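Larnholm Community Kitchen
Monthly Safety Walk-Through, with Comments
Date: September 12, 2019
Walked by: Analyn Panganiban and Jarosław Czarnecka
Copy to: Bergþóra Vestergaard, building office

Marks used: OK, FIX (work needed, kitchen can stay open), STOP (do not use until repaired), N/A.

1. Entrances and exits

1.1 Front door opens fully and latches - OK
1.2 Rear door opens from inside without a key - OK
1.3 Path to rear door clear - FIX
Two bread racks were parked in the passage again. We moved them back to the dry store. The yellow floor line has worn away at the corner and needs repainting before anyone can be expected to park behind it.
1.4 Exit signs lit - OK
1.5 Emergency lights come on with test button - FIX
The one over the dish area came on and went out within a minute. Battery ordered from Gomeck.

2. Fire

2.1 Extinguishers in place, gauge in the green, tag current - OK
2.2 Wet chemical extinguisher within reach of the fryer - OK
2.3 Fire blanket on its hook - OK
2.4 Hood filters clean - FIX
The left pair are sticky. They were due to be soaked at the end of August and the log has no entry. Teodoro will do them Monday.
2.5 Hood suppression service tag - OK
Next service is in February.
2.6 Gas shutoff labeled and not blocked - OK

3. Floors and walls

3.1 Floor dry and free of grease - OK
3.2 Mats flat, no curled edges - FIX
The mat at the pot sink curls on the side people walk in from. Replace it. Taping was tried in the spring and lasted a week.
3.3 Floor drains covered - OK
3.4 Loose or cracked tile - FIX
Same three tiles by the walk-in as last time. They are loose but not lifted. If one lifts, change this to STOP and put a cone there.
3.5 Wall behind range clean - OK

4. Cold storage

4.1 Walk-in at 41°F or below - OK
Read 38 on the inside thermometer. The dial outside the door read 43, so go by the inside one until the dial is replaced.
4.2 Walk-in door opens from inside - OK
Jarosław went in and we shut it on him. The release works but is stiff. A little food-grade grease should do.
4.3 Raw meat stored below ready-to-eat food - OK
4.4 Items labeled and dated - FIX
Four tubs in the reach-in had no date. Thrown out. Pacita Padilla has put a new roll of labels and a marker on a string next to the door.
4.5 Door gaskets sealing - OK

5. Hot equipment

5.1 Range knobs present and readable - FIX
Back right burner knob has lost its markings. Part is on the list for Rirkby.
5.2 Pilot lights burning - OK
5.3 Oven doors hold closed - OK
5.4 Fryer high-limit switch tested by service company - OK
5.5 Steam kettle relief valve - STOP
Weeping at the seat. Kettle is tagged out and the gas to it is off. Please don't remove the tag to "just do one batch." Bergþóra is getting a price.
5.6 Oven mitts without holes - FIX
Two pairs thrown away, 12 pairs left.

6. Dishwashing and handwashing

6.1 Final rinse temperature - OK
6.2 Sanitizer strips in date - OK
6.3 Hand sink stocked, hot water running - FIX
Soap was out at the sink by the prep line. Refilled during the walk.
6.4 Hand sinks used for hands only - FIX
We found a colander in one. Please talk to evening users about this.
6.5 Racks and baskets sound, no broken plastic - OK
Check the corners and the underside as well as the rim. Anything with a cracked strand goes in the trash, not back on the shelf, as small pieces can end up in food.

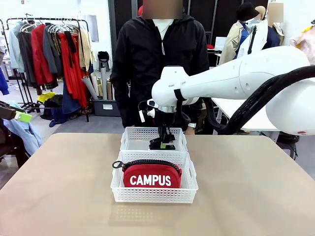
6.6 Chemicals stored below and away from food - OK
6.7 Spray bottles labeled - FIX
One bottle of something blue had no label. Poured out.

7. Electrical

7.1 Cords free of cuts and tape - FIX
The cord on the small mixer is taped near the plug. Mixer is out of use until it gets a new one.
7.2 GFCI outlets trip and reset - OK
All 8 tested.
7.3 Panel clear for 3 feet in front - OK
7.4 No extension cords in permanent use - OK

8. First aid

8.1 Kit stocked - FIX
Low on blue bandages and burn gel.
8.2 Eyewash station tested - OK
8.3 Incident log read - OK
One entry since the last walk, a cut thumb, treated here.

Open items carried forward: 3.4, 5.1, 5.5.
Everything else marked FIX should be closed before the next walk. Initial and date each one on the copy that hangs by the office door - Analyn will collect it.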